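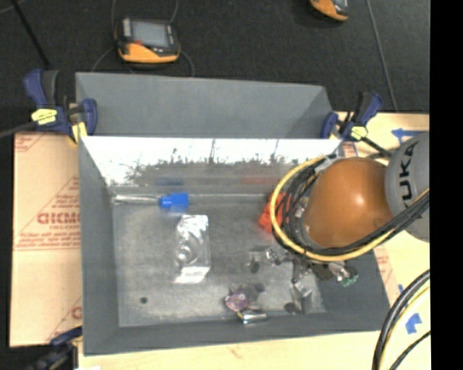 Keeping the Records When the Server Goes: How One Mid-Sized Firm Rebuilt Its Backup Practice

For many organizations, the first serious test of a backup system comes on the day it is needed. Dreter, a regional distributor of plumbing and heating parts, reached that day in February, when a storage controller in its main office failed during a routine update. The order history, the supplier contracts and most of the accounting archive were held on the array behind it.

A backup did exist. It had been set up by a former contractor, ran every night, and sent a message to a shared mailbox reporting success. When staff attempted to restore from it, they found that the job had been copying a folder that was no longer in use. The live data had been moved to a new volume during an earlier upgrade, and the job had never been changed to match.

"The software did what it had been told to do," said Lindalva Aguiar, who manages information systems at Dreter. "Every message in that mailbox was accurate. We had stopped asking what the messages referred to."

The company was without its order history for 2 days. Ekinci, a data recovery firm engaged on the first afternoon, was able to rebuild the array from its member disks and return nearly all of the files. A small group of scanned contracts could not be opened and had to be requested again from suppliers. Dreter has not disclosed the cost of the work.

What followed was a full review of how the company stores and protects its information. The review was led by Ms. Aguiar with the assistance of Seo-ah Yang, a consultant at Briltlow, and its findings were presented to the management board on 14 April 2018.

The first recommendation concerned ownership. Under the previous arrangement, no department was named as responsible for any given set of files. Backups were treated as a technical matter, while decisions about where files were kept were made by whichever team happened to need the space. The new policy requires each department to name a data owner, who must approve any change of location in writing and confirm that the backup schedule has been amended before the change takes effect.

The second dealt with retention. Dreter had been keeping nightly copies for 30 days and nothing beyond that. Ms. Yang considered this adequate for accidental deletion but too short for damage that goes unnoticed, such as a spreadsheet overwritten at the end of a quarter and not opened until the next. Monthly copies are now kept for the full accounting year, and yearly copies for as long as the tax rules require. The monthly set is written to removable disks and stored at a second site.

The review then turned to testing. Each week, a selection of files is restored to a separate machine and opened by someone from the department that uses them. The size and date of each file are compared with the original, and the results are entered in a log.

"A restore test should be carried out by a person who knows what the document is supposed to contain," Ms. Yang said. "An administrator can confirm that a ledger opens. The accounts department can confirm that it is the right ledger."

Dreter also replaced its backup software. The product selected, Dronenov, is licensed by workstation and includes a report listing any folder that has grown quickly but is not covered by a job. The first report identified more than 1,000 files outside the schedule, most of them drawings saved to local drives by the technical sales team. These have since been moved to the server, and the habit of saving locally is being addressed through training.

Not every proposal was accepted. The board declined to move the entire archive to a hosted service, citing the speed of the office connection and the terms of certain supplier agreements. A partial arrangement covering e-mail and shared calendars was approved instead. The question of the larger archive will be considered again when the current lease on the office line expires.

Ms. Aguiar has asked that the old shared mailbox be kept open, although the job that wrote to it has been retired. Its contents will be held with the review papers under the new retention schedule. Status reports from the current system are now sent to each data owner by name, with a summary of the folders copied and the date of the most recent restore test.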